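Storing apples through February without a root cellar
Print this thread | E-mail this thread

cordale_kate
We picked more than we could eat again and I have 9 boxes left in the garage. It holds around freezing at night but warms up in the afternoon. Do I wrap each apple in newspaper or is that a waste of time?

bivis52
Waste of time. I quit wrapping years ago. Keep them cold, keep them away from the potatoes, and pull the soft ones every week.

D. Polishchuk
I disagree about the wrapping. One bad apple spreads a lot slower when they're wrapped. The variety matters more than either - thin-skinned early ones won't last no matter what you do. Red ones like this are what I usually end up sorting.
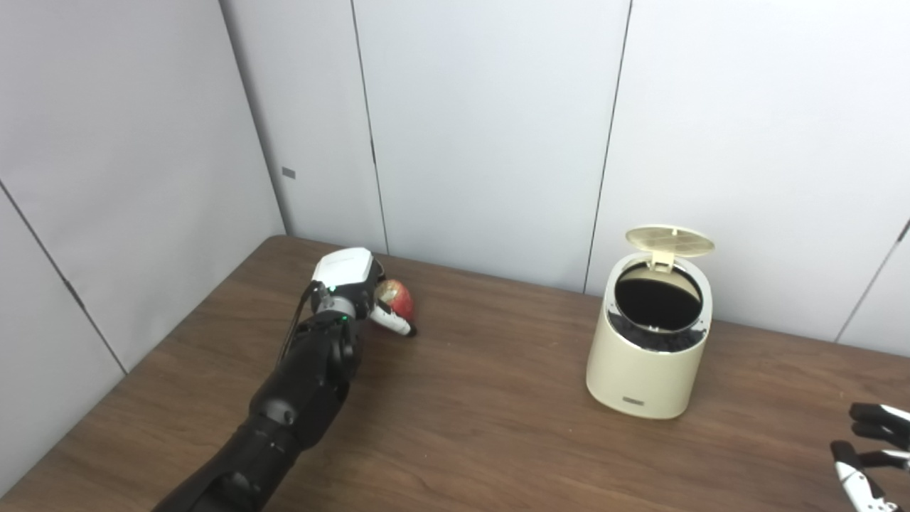

Red apple held just above the table.

bivis52
Color doesn't tell you how long it will keep. I've had red ones go mealy by Thanksgiving and others still crisp in March.

D. Polishchuk
I didn't say it did. I said variety.

odoi_orchard
We put up 600 pounds one fall, half wrapped and half not. The wrapped half did a little better, but it took two evenings. A damp towel over the box helped more with shriveling.

cordale_kate
Thanks. I'll wrap the best four boxes and make sauce out of the rest. Daryna, do you use plain newsprint or the glossy pages too?

D. Polishchuk
Plain only.

Last updated: February
Views: 2,437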